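Nimgate Motor Club Help Pages
Rallying and stage events > Timing and scoring

Do championship points count if you don't finish the second leg?
Asked by Mercy Mfinanga, 2 Jul 2019

I co-drive in the Orkon Regional Rally Series and we retired on the second leg of the Udari round with a broken driveshaft. We had finished the first leg fourth in class. The provisional results sheet shows us on 1017 points for the season, but another crew who also retired on leg two are down as having scored leg one points and we don't seem to have any.

Before the round we were on 1017, so nothing has been added at all. I make it that we should be on more, as leg one was worth up to 50 in our class. The driver thinks a retirement wipes out the whole event. Who is right, and is it worth putting in a query? The results are still marked provisional.

3 answers

Answer 1
No finish, no points. Always been like that. Bad luck with the driveshaft.

Answer 2 (marked as helpful)
The first answer was true up to last season. The series regulations were changed in January and each leg is now scored separately, as long as you checked in at the final control of that leg on time. So a retirement on leg two should not touch what you earned on leg one.

What catches people out is the time card. If the leg one card was not handed in at the overnight halt, the scorers have nothing to enter and you go down as a non-finisher for both legs. I had this at Tanui two years ago under the old two-day rules — the card was in the door pocket of the car the whole time. 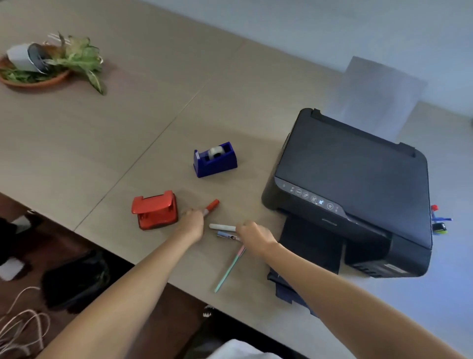
Marker in hand, pens on the table.

Find your card or your copy of it first. Then write to the results secretary with your car number, class, the round and the check-in time at the last control of leg one. Keep it short and don't argue about the other crew's score, just ask for yours to be looked at. Queries have to be in before the results go final, and there is no fee for a scoring query. A protest is different and does cost money, so don't use that form.

Answer 3
Agree with the above. Also check which class they have you in. We were put in the wrong one at Udari and our total came out as 1098 when it should have been an even 1000, so ours went down when it was corrected. We still reported it.

Comment from Mercy Mfinanga
Thanks. We do have the carbon copy with the leg one check-in on it. Will send it tonight.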